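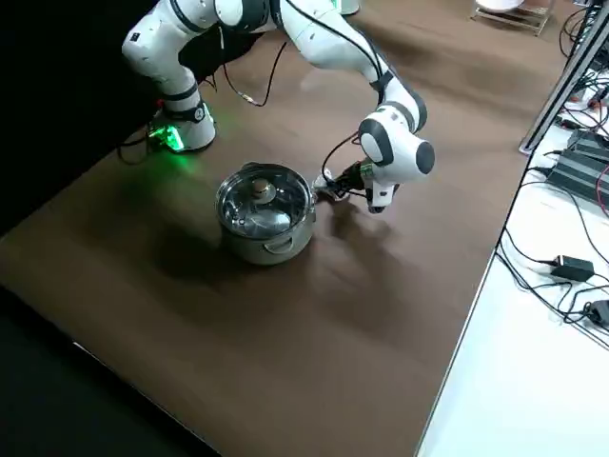
## Zenamik stock pot, four months in

I bought the Zenamik in June to replace an aluminum pot that had gone thin and wavy on the bottom. I cook for 4 most nights and make a big batch of lentil soup or stock every other week, so it has had steady use.

**Heating.** The base is thick and heats evenly on my gas burner. Onions brown at the same rate in the middle and near the sides. It takes longer to come to a boil than the old pot did, and a full load of water for pasta needs a good head start. Once it is hot it stays hot, and I turn the burner down sooner than I used to.

**Handles.** They are short, and this is my main complaint. With a folded towel there is barely room for my fingers, and thick oven mitts don't fit well at all. I ended up buying a pair of thin silicone grips. My neighbor Rawan Chidiac has the same pot and lifts it with bare hands on her electric stove, but over gas the handles get too hot for that.

**Lid.** Fits fine. It rattles at a hard boil and is quiet at a simmer. The knob came loose in the second month and I tightened it with a screwdriver. It has held.

**Cleaning.** I scorched rice in it once. An overnight soak with baking soda took most of it off, and a nylon brush got the rest. There is a faint brown ring at the waterline that I have stopped trying to remove. The maker says it can go in the dishwasher, but it takes up most of the lower rack, so I wash it by hand.

**Oven use.** The booklet gives a limit of 600 degrees without the lid. I have never gone over 300, for beans and one pork shoulder, and had no trouble.

**Price.** I paid around 50 dollars at Donnelly in Larotville. The Larnilcombe pot on the next shelf cost more and had longer handles. Jad Nimri at the store told me they sell the two in equal numbers. If I were choosing again I would pick up both of them in the store with mitts on before paying.

I'd buy the Zenamik again for soup and beans on a home stove. For someone who drains a lot of pasta, or who has large hands, the handles are a real problem and I would look at the Larnilcombe first.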